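Drudico
Products > Cell care > Finger and Linkage Service Kit

Finger and Linkage Service Kit for two-finger grippers
Part no. 2099
In stock

Hi, Rizwan Jafri here. I put this kit together after a long June of driving out to cells where the only thing wrong with the gripper was a screw that had backed out half a turn! You call it in as a vision problem, you re-teach the pick three times, and then you wiggle the fingertip and, well, there it goes. So now there's a bag with everything in it, and I'd love you to keep one in the drawer under your controller.

What's in the bag

Replacement hex-socket screws for the finger links, silver
Hex keys, the long kind with the ball end
Pivot grease, one tube (plenty for a year)
Paint pen for witness marks
2 cable ties with the soft lining, for the camera cable
A check card you can hang on the cell

Where I'd use it

Any cell that reaches down into things. Desktop teardown cells are hard on fingers, with case walls, brackets and memory slots all waiting to give you a side knock. Fixture plates and their holders are the other place I always look for scuffs.
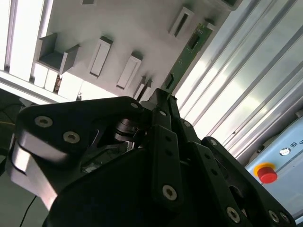
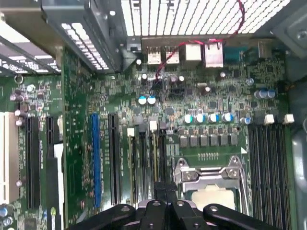
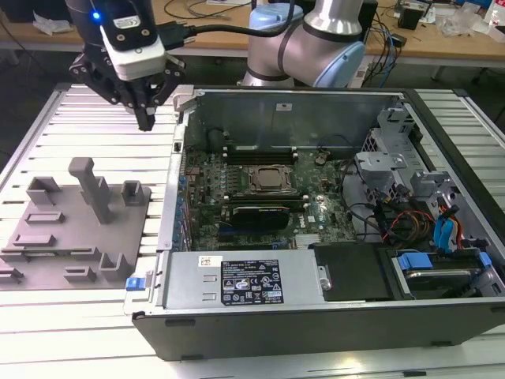

How I do the check

Press the e-stop first, every time, and then lock out the power the way your cell's instructions say. I know you know.

Start at the fingertips and work back toward the wrist. Try each screw with the key, just snug, no heroics. If one moves, take it all the way out, clean it, put in a fresh one and mark it with the pen. Next time you can see from a step away whether the line is still a line.

Then move the links by hand and feel for grit. A tiny dab of grease at each pivot is enough (wipe off the rest, please, it does end up on the boards). Last, follow the camera cable along and make sure it has slack through the whole wrist turn.

I do this every 3000 cycles on a teardown cell. Waqas Baloch stretches it further on his Minhas line, but he's only picking cartons, lucky man.

Fits

Ravaleo two-finger, all sizes
Ginent G-series from serial 102 up (older ones have a different pivot, email me before you order)

Page updated Sep 27, 2023

Add to cart | Ask Rizwan a question | Download the check card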